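We have a little money for equipment this year and I've been the one working out what to spend it on. Posting the planning here in pieces, in case it helps anybody else pricing small arms for a sorting bench.

The job is bottles. Mixed plastic drink bottles go from the table into a bucket. I wanted a job where the supplies cost next to nothing, so the money could go to the hardware.

First quote was from Rikura. Two arms, grippers, cables, power supplies, $1096 for the pair. Shipping was extra and they didn't say how much until I asked twice. Ask early.

Second quote was from Grullik. Lower price per arm, but the gripper is a separate line and so is the power supply. Once I added those in, the gap was $50. I'd suggest making one sheet with the same rows for every seller and filling in a zero only when they tell you it's a zero.

The arms are small. If you're planning a table for a pair like this, plan it before you order. Base spacing, where the cables go, how far each arm can reach, whether both can reach the bucket. I drew ours on cardboard at full size first. It took one evening and changed the layout.

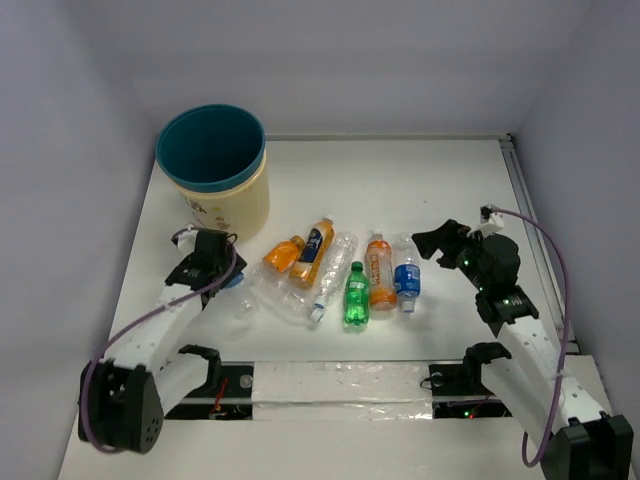

Next thing on the sheet is spares. I budgeted for 2 extra servos and one extra gripper. Lead time on servos was 16 days when I asked in February, so a dead one with no spare means a bench doing nothing for over two weeks. That's the number I used to argue for the line.

Cables. Buy longer than you think. A cable has to follow the arm through its whole range, and one that fits fine at rest can pull tight at full reach. I put in for a second set in a longer length. Cheap compared with a connector that gets yanked out.

Somebody asked if one arm would do. For a first bench, maybe. I priced it both ways. The table, walls and power cost the same with one arm or two, so the second arm adds less to the total than I expected. It does mean more wiring and more time on setup, and I wrote those hours down too.

Hours are the part I got wrong in my first draft. I had parts and shipping and nothing for setup. Second draft has a line for assembly, one for calibration and one for fixing whatever comes loose. No dollar figure on those yet, only hours.

I also got a price from Llanos for a larger arm with more payload. It's a good arm and far too much for picking up drink bottles. I kept the quote in the folder for when somebody wants to lift full ones.

Things I left off on purpose: a conveyor, a second bucket, a nicer table. Ukodau had a used conveyor listed and I went back and forth on it. We don't have a use for it until the picking is steady, so it's on next year's list.

The sheet goes in on March 2, 2026. I'll add the shipping numbers to this thread once both sellers confirm them – Rikura has, Grullik hasn't.

If you've bought from either one, I'd like to know how the grippers hold up.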